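Poda: Frequently Asked Questions

Last updated in July, for release 6. Questions about mounts, cabling and the gripper firmware are on the hardware page.

What does Poda do?

Poda is the layer between a camera stream and an arm controller. It takes in images and joint states, runs whatever policy or planner you give it, and sends joint targets out. It doesn't train anything. If you need training, use Edet, which reads Poda's recordings directly.

Which arms does it work with?

Any arm that accepts streamed joint position targets. We ship drivers for one-arm and two-arm cells. If your arm only accepts whole trajectories, you can still use the recorder and the viewer, but not the live policy runner.

Do I need a real-time kernel?

No, if the arm's own controller closes the fast loop. Poda sends targets at 20 Hz by default and the driver interpolates between them. If you are sending torques yourself, yes, and you should read the Stullov driver notes before you start.

How many cameras should I use?

Start with one fixed view and one at the wrist. The fixed view tells the policy where things are on the table. The wrist view matters in the last few centimeters, when the arm blocks the fixed camera. More views can help, but each one adds to inference time, and people tend to add a third camera when the real trouble is calibration.

My wrist camera sees a shiny surface and the detector reports objects that aren't there. What should I change?

Lock the exposure first. With auto exposure on, a glossy white board next to black cloth makes the image swing every time the wrist turns, and the small bright reflections get picked up as blobs. Set exposure so the brightest part of the board is a little below clipping, then set gain, then turn off auto white balance. After that, raise min_blob_area in the detector config until the reflections drop out. Smudges and scuffs on the board are a separate matter. They have weak edges, so the contrast threshold usually takes care of them.

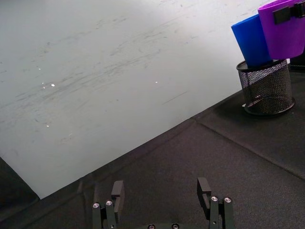
Qiuyue Meng: Locking exposure fixed the blobs for me but it broke the depth mask, because the black cloth went too dark for the stereo matcher. I ended up running two profiles, one for color and one for depth, and alternating them. That cost me half the frame rate. Is there a better way?

Yes, as of release 6. Set depth_profile: separate in the camera block and the driver will keep its own exposure for the stereo pair, provided the camera has independent sensors for color and depth. If it has only one sensor, alternating is still the way to go. You can get some of the rate back by running depth only while the arm is moving between waypoints and switching it off for the final approach.

Why does the planner refuse to go near a mesh container?

Wire mesh gives bad depth. Part of the signal comes back from the wires and part from whatever is behind them, so the point cloud for a mesh cup is a fuzzy column wider than the cup. The planner inflates that column by the safety margin and decides there is no room.

There are two fixes. You can add the container to the world model as a primitive, in this case a cylinder, and mask out the depth points inside it. Or you can mark the region as contact_allowed, which tells the planner to stop checking collisions there and leave the final motion to the policy. We use the first for anything that stays in one place and the second for anything that gets moved around.

How do I set up a task where one object goes into or comes out of another?

Split it into segments. A typical layout for cups and a holder is approach, align, contact and retreat. Use the planner for approach and retreat and the policy for align and contact. Give each segment its own speed limit and its own stop condition. For contact we use 40 mm/s and stop on gripper current, because position error alone is slow to show a jam when the parts are soft or flexible.

Two details cause most of the trouble. The first is the tool frame. Tapered cups change width along their height, so the closed width of the gripper depends on how high you grab. Store the grasp height with the demonstration, or the policy will learn an average that fits nothing. The second is neighbors. If two cups share a holder, the fingers can end up touching both. Put the second object in your demonstrations from the start, in more than one position, and in some of them leave it out.

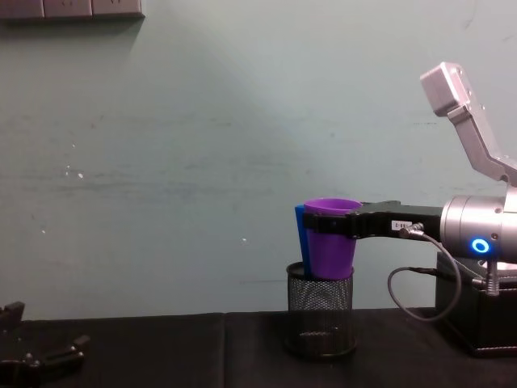 Segment boundaries can be set by hand in the viewer or picked up from gripper events. The automatic ones are good enough for approach and retreat. Check the boundary between align and contact yourself, at least for the first batch, and drag it earlier if the object is already touching something when the segment begins.

What happens to the second arm when only one is working?

It holds position. Both arms are always in the state vector, even if one never moves, so the policy's input size stays the same from task to task. If you want the idle arm out of the collision model, set it to parked and Poda will treat it as a fixed obstacle. Don't remove it from the config in the middle of a dataset. Recordings with different state sizes can't be merged.

How long can a single recording be?

The recorder closes the file at 600 seconds and opens a new one. You can change this, but the viewer gets slow with longer files. For most tabletop work you should be cutting episodes much shorter than that anyway.

The fixed camera and the wrist camera disagree about where an object is. Which one is right?

Maybe neither. Run poda check-extrinsics with the arm at several poses and look at the residuals. If they grow as the arm reaches out, the hand-eye calibration is off. If they are constant, the fixed camera has been bumped. If they jump around, look at timestamps. A wrist camera on a USB hub can lag the joint states enough to shift everything while the arm is moving, and the error goes away when it stops.

Can I use my Bulent config files?

Mostly. Run poda import-bulent on the folder. Camera blocks and joint limits carry over. Task graphs don't, and will need to be rewritten as segments. The importer prints a list of whatever it skipped.

Where do I report a bug?

On the tracker. Attach the config, the log and the shortest recording that shows the problem. Please include the driver version, which is on the first line of the log.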